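Chapter 4
Folding: Getting a Soft Thing to Lie Flat

Before you begin

By the end of this chapter you should be able to fold a plain cloth, a T-shirt and a pair of trousers so that each stays folded when carried up a flight of stairs. You will also meet the fitted sheet, though only briefly and from a safe distance. It has Chapter 6 to itself.

You will need one clean cloth, one T-shirt and a flat surface wider than your outstretched arms. Anyone using the Akero workbook should have it open at the first fold sheet. Anyone who has left the Akero workbook at home may share.

4.1 Why start with one cloth?

Most people learn to fold from a full basket, usually in a bad temper. They fold the top item carefully, the second fairly well, and by the bottom of the pile they are rolling things up and calling it a method. A full basket teaches speed. It does not teach much about cloth.

So we start with a single piece, folded again and again. Students on the Fundport household course fold the same cloth 13 times before they are allowed near a sleeve, and the complaints usually begin at the fourth. By the ninth or so they have gone quiet and started looking at the corners, and that is when the lesson can begin.

4.2 The surface

A table is the usual advice, and good advice if you own a table with nothing on it. Many of us do not. A bed is wide, it is already in the room with the wardrobe, and it is kind to the back if it is high enough. It also has three faults:

It gives. Press down on a crease and the mattress moves away from your hand, so the crease is softer than you meant it to be.

It grips. A sheet holds on to cotton, and a cloth dragged across it will bring half the sheet along.

It attracts things. Put a phone down on a bed for a moment and it will be joined by a bag, a shoe and some paperwork. Clear these first. You will not want to, and you will fold around them, and your cloth will have a shoe-shaped bend in it.

A table under a thin cover is a fair compromise. Pull the cover tight before you start and again whenever it begins to travel.

4.3 Crumple, bunch and fold

These three words are used loosely at home, and we shall be stricter with them. A crumple has no direction: the cloth has fallen as it pleased. A bunch has been gathered at one place, by a hand or anything else that squeezes, and spreads out from there. A fold has an edge, and the edge is there on purpose.

Nearly every badly folded cloth is a mixture. There may be a decent fold along one side and a bunch at the other, where somebody held on too long. Undoing the whole thing is quicker than mending it, however much it hurts to throw away a good edge.

Lifting causes the most trouble. Pick a cloth up by its middle and it hangs in a point, with all your work sliding towards the floor. Pick it up by two corners and it mostly behaves. The Vutex drying rail has clips set at each end for this very purpose, and its owners mostly use one of them.

Look at the blue cloth before reading 4.4, and decide where you would take hold of it.

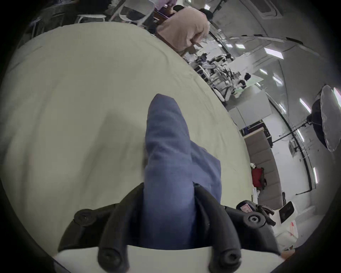
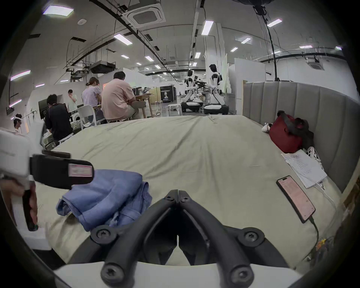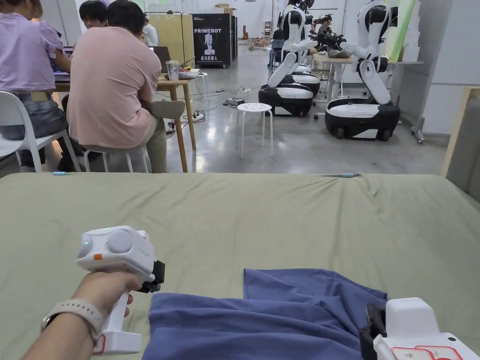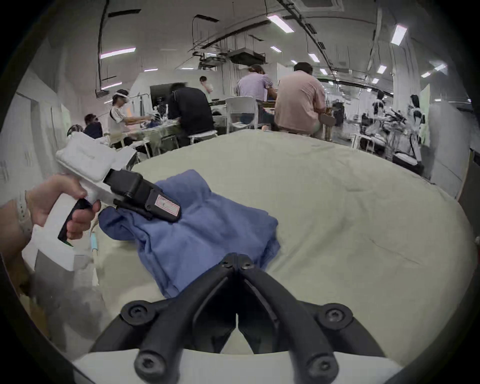
Fig. 4.1 Blue cloth, in four pictures.

4.4 A second opinion

Not everyone agrees that folding deserves a chapter. Ó Súilleabháin, replying to the first edition, wrote that a cloth put away in a heap dries the dishes exactly as well as a cloth put away in a square, and that the hours saved over a lifetime could be spent on something with a tune in it. The same letter allowed that shirts were another matter, "having been to a wedding in one that was kept in a heap", and asked whether the chapter on shirts might be moved forward to June, before the next wedding.

We have left the order as it was. Shirts begin at 4.5, and you should have your cloth flat, square and out of the way before you turn the page.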